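Okay, so I have to tell you about my walking experiment, because I am way too excited to keep it to myself!

Back in October I turned 51 and my knees had started complaining on the stairs. My friend Angharad Beddoe (she's been after me for years) talked me into walking after dinner. Every night, 20 minutes, from my front door in Clollard up to the Fancombe footbridge and back. I figured I'd last until the first cold snap.

I loved it! The first week was a slog, I'll admit, and I wore the wrong shoes and got a blister the size of a dime. But then I started sleeping through the night, and I stopped wandering into the kitchen at 9 p.m. looking for crackers. I wasn't even trying to cut back on snacks. I just came home and wanted tea.

Speaking of food, I've changed dinner a little too. More beans, more greens, and I eat off the smaller plates now. My favorite is a white bean stew with lemon and a heap of kale (recipe coming, I promise, I keep forgetting to write down how much broth goes in). I still have ice cream. I will always have ice cream.

The scale has only moved 2 pounds, and I really don't mind. I can get up off the floor without grabbing the couch! I carried both bags of groceries in from the car without stopping! Those feel like huge wins to me.

If you want to try it, pick a time and put your shoes by the door before you sit down to eat. On rainy nights I do laps inside the Arsenault building, where the hallways are nice and long and there's a water fountain at each end.

Next up is the hill behind the bridge. Angharad says we'll be at the top by spring, and I've already picked out a new hat.

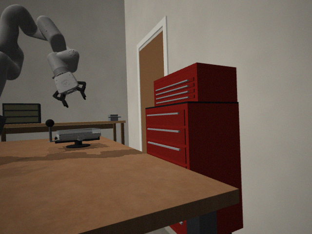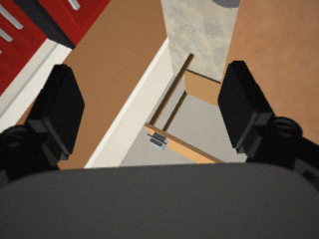
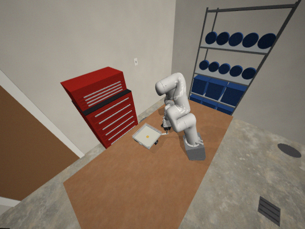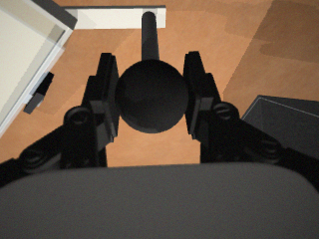 Filed under: Healthy Habits, Walking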